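I drove 37 miles to Clulosholm to see a shared workshop build its own gripper, and the first thing I learned is that a workshop with a ping-pong table has one very large workbench and very little ping-pong.

Zuzana Machala met me at the door and handed me a visitor sticker with someone else's name on it. I was Wayne McIntyre until lunch. The real Wayne McIntyre showed up at eleven and got no sticker at all.

The project is called Brulamari. It is a gripper you hold in your hand and squeeze, so that a robot arm can be taught later from what you did with it. The arm itself is still in boxes at Kjell Fjeld's place, waiting for a power supply. The fingers are printed in magenta, the color that was on sale, with ribs that bend around whatever they touch.

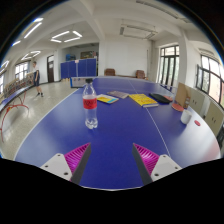
Fingers, version whatever

Kjell has a shoebox of dead fingers and will show it to you whether you ask or not. The early ones snapped at the screw holes. The next batch held up fine but gripped like a wet sock. He has spent 471 dollars so far, most of it on filament, and his wife, Francine Wong, was standing right there when he said it, which I thought was brave.

I got my turn after coffee. Squeezing is easy. Squeezing the same way twice is where I fell apart, and I was told gently that my first few tries would be "kept separate."

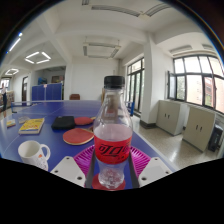 Bottles are the Brulamari crowd's favorite subject and I heard plenty on it. Clear plastic is hard to see and gives when you pinch it, and the weight depends on who was thirsty. A Coca-Cola bottle with water in it, held upright between the two dark fingers, is about as glamorous as the demonstrations get, and I watched them with more suspense than I've felt at most ball games. The log stood at 1,401 grabs when I left. Mine are in there somewhere, kept separate.

Next visit is in December, if the power supply comes.

Contact Clulosholm Workshop | Copyright Clulosholm Workshop | Back to top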